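Table Setting and Napkin Folding: Frequently Asked Questions
Round tables with a glass turntable
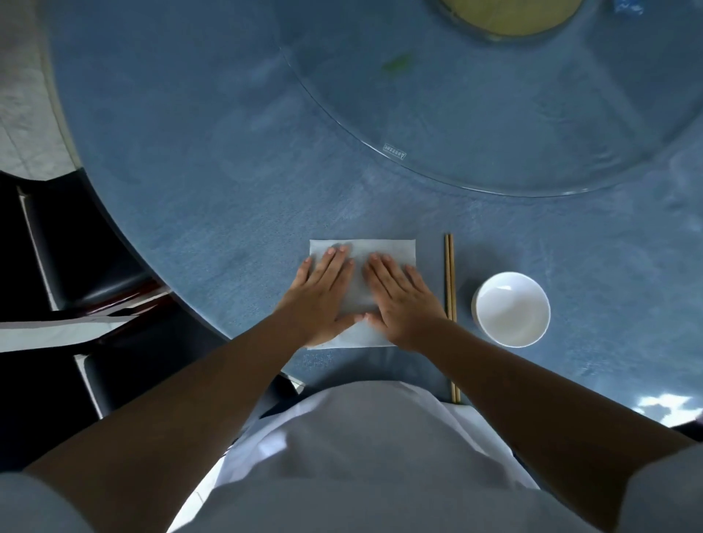
These answers cover the standard round-table setting used at Triệu for lunch and dinner service. They apply to new staff and to anyone setting a private table. Ignacio Quintana maintains the page. Last revised 8 September 2020.

NAPKINS

Which napkins are used at a round table?

White paper for lunch and family dinners, white cloth for banquets. The paper stock is Tinton dinner weight, packed in cartons of 400. Do not mix the two at one table, even when a late guest is added and only the other kind is within reach.

How is the paper napkin folded?

The napkin arrives folded in quarters. For the flat setting, open it once and refold it so that the loose edges face the guest and the closed fold faces the turntable. The finished piece is a rectangle, slightly wider than tall. Press it with both hands flat, thumbs close together near the lower middle, fingers spread. Press straight down, then draw the hands outward. Pushing the hands toward each other raises a ridge in the middle that will not come out.

My napkin will not stay flat. What is wrong?

Usually the second fold was made against the first one. Paper has a memory for the factory crease, and a fold set a few millimeters to one side of it leaves two creases fighting each other. Open the napkin fully, find the original crease, and fold on it. If the napkin has been folded wrong more than once, put it with the kitchen wipes and take a new one.

Damp storage is the other cause. Napkins kept on the shelf over the dishwasher go limp and the edges wave. Keep them in the closed cabinet by the host stand.

Can I fold a stack in advance?

Yes. Fold up to 80 and store them under a flat tray. Above that height the lower ones take the shape of the ones above and the stack leans.

Why not use a fan or a standing fold?

Standing folds catch the sleeves of people reaching for the turntable. They also fall over when the glass is turned quickly. The fan fold is kept for weddings, where it is placed inside the bowl.

How far from the table edge does the napkin sit?

20 millimeters from the near rim to the lower edge of the napkin. Two finger widths is close enough for lunch. On a round table the edge is curved, so measure at the middle of the napkin. The corners will be nearer to the rim.

CHOPSTICKS AND BOWLS

Where do the chopsticks go?

To the right of the napkin, parallel to each other and pointing toward the center of the table. The upper tips line up with the top of the napkin.

What about left-handed guests?

The setting is the same for everyone. If a guest moves the chopsticks, leave them where the guest put them, including after the plates are changed.

Do we use chopstick rests?

At banquets only. The rests are ceramic and go under the tip end. At lunch the chopsticks lie directly on the cloth.

Wood or melamine?

Plain wooden chopsticks for the standard setting. Melamine chopsticks are kept for the patio. Wooden pairs are checked before each service for splinters, bent shafts and dark tips. A pair is replaced as a pair. A single good chopstick goes in the drawer marked SPARES and is matched later by length and color.

Where does the rice bowl go?

Right of the chopsticks, far enough over that a hand can pick up the chopsticks without touching the rim. The bowl is the small round white one, set upright and empty. Bowls stored upside down should be turned over and wiped before they go on the table, inside first.

Do we put a plate under the bowl?

For dinner, yes, the Vaden side plate. For lunch, no. If the kitchen is serving anything with bones or shells, add the side plate regardless of the hour.

THE TABLECLOTH

How is a round cloth centered?

Lay the cloth folded in half across the middle of the table, open the top half away from you, then walk to the far side and check the drop. Correct it by pulling the hem in short movements - never by dragging the cloth from the center, which stretches the weave and leaves a slack area under the turntable.

Which color?

Blue-gray for the main room. White for banquets. Burgundy cloths were retired in April and any that turn up should go to the linen shelf in the back hall.

Can the cloth be ironed on the table?

No. The padding underneath is foam and it marks. Steam is acceptable if the steamer is held clear of the surface and the cloth is left to cool before anything is put on it.

What is the procedure for a stain found after the table is set?

If it is smaller than a bowl and can be covered by the turntable, rotate the cloth. If not, strip the table. Napkins should not be used to hide a stain. The guest will pick the napkin up.

THE TURNTABLE

Does the turntable go on before or after the cloth?

After. The bearing base sits on top of the cloth, centered, and the glass is set on the bearing. Two people carry the glass on the large tables. Check that no fold of cloth is trapped under the base, then turn the glass through one complete rotation with a hand resting lightly on the edge. It should not rub, tick or drift to one side.

How do I find the center of the table?

Measure in from the rim at 2 points opposite each other, then repeat across the other way. The underside of each Fanduvel table has a screw plate at the exact center, which can be felt through the top of the cloth as a slight rise on the older tables. Do not rely on it for the newer ones.

What is the glass cleaned with?

Warm water with a little vinegar, then a dry lint-free cloth. Clean the underside as well. Smears on the underside show clearly against a colored cloth and cannot be reached once the glass is down. Spray should go on the cleaning cloth and never on the glass in place, as overspray lands on the napkins and spots them.

How much space must there be between the glass and the place settings?

Enough for a bowl to be lifted without the hand passing over the glass. If the settings are tight, reduce the number of guests or use the smaller turntable. Do not push the napkins over the rim to gain room.

What may stand on the turntable before guests arrive?

Soy sauce, vinegar and the toothpick holder, if the host has asked for them. Tea goes on once people are seated. Tall items go near the middle. Flowers stay off it.

ORDER OF WORK

In what order is the table set?

Cloth, turntable, chairs, napkins, chopsticks, bowls, glasses. Chairs go in before the napkins so that each napkin can be placed against the middle of a chair back. Setting napkins first and moving the chairs to suit them produces uneven gaps, mostly on the side nearest the wall.

Should I set the table standing or sitting?

Stand for the general setting. Sit for the check. Take one chair at each table, put both forearms on the cloth and confirm that the napkin, chopsticks and bowl can all be reached without leaning. Someone learning the fold may also do it seated, as the hands come down more squarely from a chair.

How are unequal gaps corrected?

Start with two chairs directly opposite each other and fix those. Divide the remaining space on each side. Working around the table in one direction carries a small error all the way to the last chair.

Are gloves required?

Not for napkins. Hands are washed and fully dried first. Hand cream leaves marks on paper - wait until the setting is done. Cotton gloves are available for polishing the glass, and should be taken off before handling chopsticks, which slip.

What happens to an unused napkin after service?

Paper napkins that were on a set place are not reset for another guest, whether or not they were opened. Staff may use them in the break room.

Where do I report missing items?

Write them on the sheet inside the linen cabinet door with the table number. Broken glass or a faulty bearing goes directly to Ignacio, and the table stays out of use until he has looked at it.

Is there a short version of this page for the wall?

There is a one-page card behind the host stand. It gives the order of work and the napkin distance only. Where the card and this page differ, follow this page.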